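Re: [homestorage] Weight ratings on flat-pack shelving

Iveta Jurčo wrote on 11th October:
> Kukeo say their unit holds 1,050 pounds and
> the Nerkus one is almost as good for less money.
> Has anyone loaded either of them up? I have
> 4 boxes of old magazines and a sewing machine to get
> off the floor before November.

Iveta,

I'd treat that 1,050 with some suspicion. Is it per shelf or for the whole unit? On feet or on wheels? Spread evenly, or piled in the middle the way people really load a shelf? I wrote to Kukeo and asked. The reply thanked me for my interest and sent me the same product page I had been reading.

The Nerkus page brags about 2,984 reviews. I read the one-star ones, 141 of them, and most are about missing bolts or late delivery. Hardly any mention weight, good or bad, so I don't see what the big number proves. People rate the thing the evening they put it together.

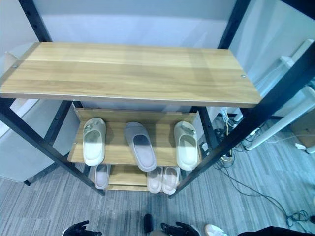
What I'd want to know is how far a loaded shelf sags after a year, and I have yet to see a seller print that. Magazines are heavier than you think – put one box on your bathroom scale before you spend anything. Then fix the unit to the wall whatever the leaflet says.

As for the Forkness brackets someone pushed here last month, "pro grade" means nothing to me. Pro what?

Räsänen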